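About Mernico

Mernico is a school of drawing and lettering for children and adults. It occupies the two upper floors of 1508 Burnlow Street, in a building that was first put up as a stationery warehouse and still has the freight elevator. Instruction is given in the evenings and on Saturdays during term, and on weekday mornings during the summer session.

The school was established by Corina Zwahlen, who had taught lettering to sign painters and wished to offer the same course to people with no trade in view. The first class met in a rented dining room in Tultow. The move to Burnlow Street came when the Zamora Paper Company gave up its lease, leaving behind the long cutting tables, which are still in use in Studio 4.

Our Program

Mernico offers four courses of study: Foundations of Drawing, Marker and Color, Lettering, and the Open Table. Each course runs for one term. Students may enroll in any course without having completed another, with the exception of the second part of Lettering, for which the first part is required.

Marker and Color is the course for which the school is best known. It was introduced when a number of parents asked for color work that did not call for a sink, and the adult section was added the following January. Students begin with line and pass to flat areas of color, then to the layering of one color over another. Blending is taught last. Pencil is not permitted until the sixth meeting. Families occasionally find this rule severe, and the faculty has reviewed it more than once and kept it.

The Open Table is unsupervised practice time. A member of the faculty is in the building but does not give instruction. Enrolled students may attend as often as they wish and may bring one guest.

Class Size and Placement

No section is larger than twelve students. Children are placed by age and adults by interview. The interview lasts a quarter of an hour and includes no test of ability. Applicants are asked what they would like to draw, and whether they are left-handed, so that seats can be arranged accordingly.

Materials

All materials are supplied by the school and are included in tuition. Students are asked not to bring their own markers to class, as differences in ink make it difficult to compare results from one seat to the next. The school holds a stock of around 1000 markers, purchased in open lots and sorted by color family before each term.

The handling of materials is treated as part of the course. A student takes only what the exercise requires. Caps stay on until the color is needed and are replaced before the marker is laid down. Markers are stored flat in shallow drawers, with dry ones set apart in the tray by the door for replacement. Drawers are labeled on the front edge, and students return each marker to its own family at the close of the session.

Early exercises in Marker and Color use a restricted set. A small number of colors is given out, with space left between them on the table, and the student is asked to decide on an order before the first mark is made. Greens and yellows are generally introduced early, as they show overlap clearly on white paper. Purple follows, and is often the first color with which students encounter streaking.

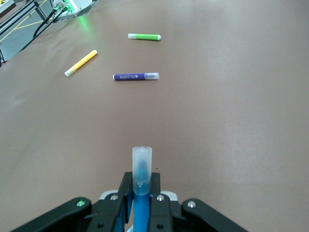

Corina Zwahlen has remarked that a beginner given forty colors will spend the hour choosing, and that a beginner given a handful will spend it drawing. She added that she had made the first mistake herself in Tultow, with an entire cabinet of inks set out on the dining table, and that the class went home with very clean paper.

The restricted set is used through the third meeting. From the fourth meeting onward, students draw from the full range and keep a written record of the colors selected, in the order of use. These records are collected at the end of term and returned with the instructor's comments.

Care of the Studios

The studios are cleared after every session. Tables are wiped, paper scraps are taken to the bin on the landing, and chairs are pushed in. Stray caps go in the jar on the windowsill. Students under ten are given five minutes for this work and are dismissed by table. Food is not allowed in the studios, though water in closed bottles is acceptable.

Exhibition

Work from all courses is shown once a year in the front hall. Every enrolled student contributes one piece, chosen by the student. Pieces are hung by course and are not ranked. The school awards no prizes.

Tuition and Assistance

Tuition is billed by the term and may be paid in two parts. Reduced tuition is available on written request to the office, and requests are considered in confidence. Students who withdraw before the second meeting receive a full refund. After that date, the balance may be applied to a later term.

Visiting

Prospective students and their families are welcome to observe a class by arrangement with the office. Visitors should use the Burnlow Street entrance. The freight elevator is available to those who cannot manage the stairs, and the office will send someone down to operate it.

This page was last revised on Jul 13, 2025.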